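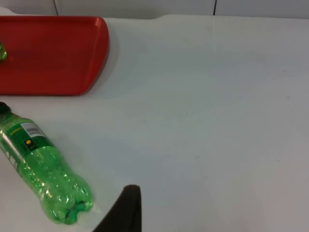
3.2 Materials and layout

The clearing task used a shallow red serving tray and empty soft drink bottles. All work was done on a white table set against a pale wall, at the Tivham site. The tray was chosen from the Konura catering range for its raised rim, which stops a bottle from rolling off once it has been laid down. Tray position was not marked on the table and was allowed to drift between trials.

A trial was scored as complete when the bottle was on the tray and had remained there for 3 seconds. Posture was recorded separately as upright or lying. More than 400 trials were logged under this rule, in 2 blocks.

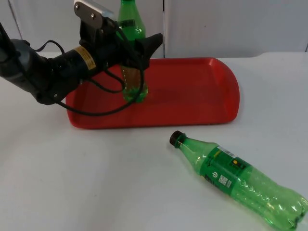 Figure 2. Green bottle upright on the serving tray.

Placement within the tray affects how much room is left for later items. Ó Dubhghaill spacing, as used in the Tellance protocol, assumes that the first item is set down at the centre. We did not impose this. In Figure 2 the bottle stands on the left half of the tray and the right half is empty, a layout we coded as "offset". Offset layouts leave one continuous free area, long enough in most cases for a second bottle to be laid flat. Central layouts divide the same area into two parts, and were coded apart for the analysis in Section 4.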